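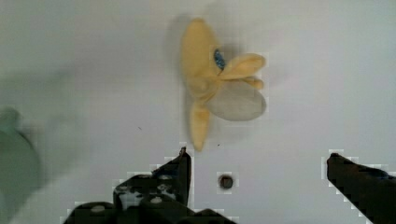
Household Robots and Everyday Chores: Frequently Asked Questions

These answers are maintained by the Holilby Centre for Domestic Technology. They are intended for members of the public, housing providers and small workshops that have written to us about buying, hiring or waiting for a machine to take over routine work. The page is reviewed every January.

Can a robot do my housework yet?

In part. Machines that carry out one task in one kind of space, such as vacuuming a floor or cutting a lawn, are well established and may be bought without special advice. A general machine that tidies a room, clears a table and puts the dishes away is not something the Centre can recommend for an ordinary home at present. Arms capable of parts of that work exist, and they are improving, but they still require supervision and a good deal of preparation.

Why is picking things up so difficult?

A person reaching for a cup judges its position, weight and surface without noticing. A machine must work out each of these from its cameras and from whatever it can sense at the fingers. Soft articles are a particular problem. A stuffed toy with several rounded limbs has no single correct place to be held, and it changes shape once the fingers close. Clothing is harder again. Rigid objects keep their shape, but they may be slippery, or placed so close to a neighbour that there is no room for a finger on either side.

What did the Centre's own trial find?

In the Turkoretti trial we set an arm with a two-fingered gripper the task of clearing small articles from a table into a tray. The trial comprised 1315 attempts, using 52 different articles. Results varied far more by article than we had expected. Small firm items with a clear edge gave little trouble. Thin flat items, and anything resting inside something else, accounted for most of the failures. The full report is available on request from the Holilby office.

Is a kitchen harder than a living room?

Generally, yes. Kitchen articles differ widely in shape and are often stored one inside another. A colander must be held by its rim or its handles, a mug by its handle or its wall, and a spatula lying flat offers very little to grip. On a mixed table the machine must also decide what to move first. If a bottle is lying across a plate, the bottle has to be dealt with before the plate can be lifted. A bowl with something in it may need to be emptied, or may need to be carried level with its contents in place, and the correct choice depends on what the household wants.

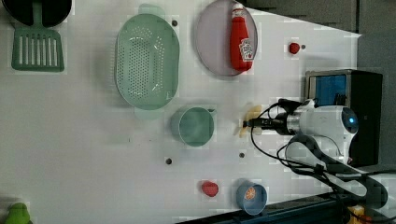
Can these machines wash up?

Loading a dishwasher with known crockery has been shown in a number of laboratories. Washing by hand at a sink is further off. Water, foam and reflections interfere with the cameras, and many arms are not sealed against splashing. Enquirers are advised to ask any supplier whether the arm itself may be used near water -- a statement that the fingers alone are washable is not sufficient.

How fast do they work?

Slowly, by household standards. In a separate exercise, the Lukoševičius method for sorting kitchen articles took 35 minutes to complete a table that a member of staff cleared in 3. Speed can be raised, but the number of dropped or missed articles tends to rise with it. For work that can be left to run overnight this may be acceptable.

What about workshops and small factories?

The position is considerably better. On a shop floor the same part may arrive in the same place all day, the lighting can be fixed and the public can be kept at a distance. Loading a machine tool, packing identical boxes and moving trays between benches are all suitable work for an arm today. Firms whose products change every few days should expect to spend more time on setting up, and should include that time in their costs before signing an agreement.

Does a robot learn from being shown what to do?

Many current systems do. A person guides the arm through the task repeatedly, and the system is then trained on the recorded movements and camera pictures. The method works well for tasks close to those shown. It is less dependable when a new article appears, or when the table is moved to another room. Our partners at Ustis have found that varying the articles and their positions from the first day gives better results than repeating a single neat arrangement many times.

Is it safe to have an arm in the home?

Arms designed for use near people are limited in force and stop when they meet resistance. They should nevertheless be fixed to a stable surface, with cables kept clear of the joints and of walkways. Children and pets should not be within reach while the arm is powered. The person in charge must be able to reach the stop control at all times.

Will a machine replace paid carers or cleaners?

The Centre has seen no evidence that any machine now on sale could do so. Fetching and carrying form only part of such work. Housing providers who contact us are asked to treat any such claim with caution and to request a demonstration in one of their own properties, using the residents' own belongings.

May I see a demonstration?

Demonstrations are held at Holilby on Thursday afternoons and are free of charge. Places must be reserved in advance through the enquiries desk. Visitors may bring a household article they would like to see attempted, provided that it is not sharp, fragile or valuable.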